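We finally gave the packing bench a proper going-over at Perron — the first since we moved across from the Tramalano side in July. It took most of a Tuesday, with a long stop for tea, and I enjoyed it far more than I'd expected to!

## The rack and the lidded box

The grey surface still has its scuffs, and I've grown rather fond of them. The black rack stays put, and the clear box with the lid lives beside it. 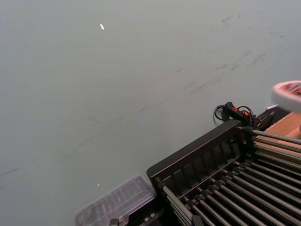

I'd been putting the job off since the Pakow order went out, all 80 parcels of it, when every flat spot in the place had something sitting on it and I was forever hunting for a pen.

## The cardboard tray

Right up against the rack is my favourite bit, an open cardboard tray that gives the roll of dark grey duct tape a home. The cables behind it are still in a tangle — I'll get to those, I really will. 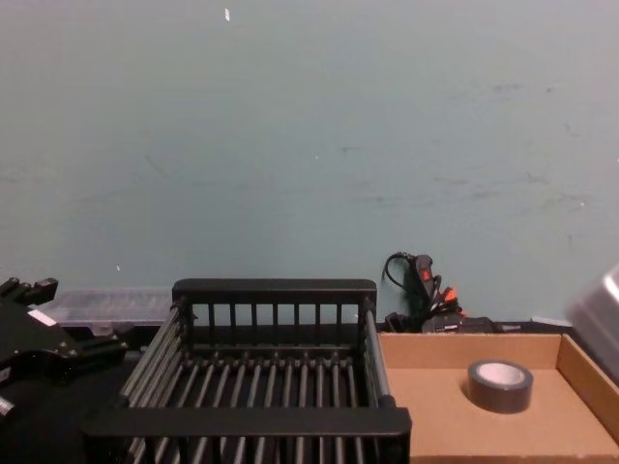

## Still to come

New labels from Briretti, a pack of 500, and 19 drawers to sort before the weather cools down.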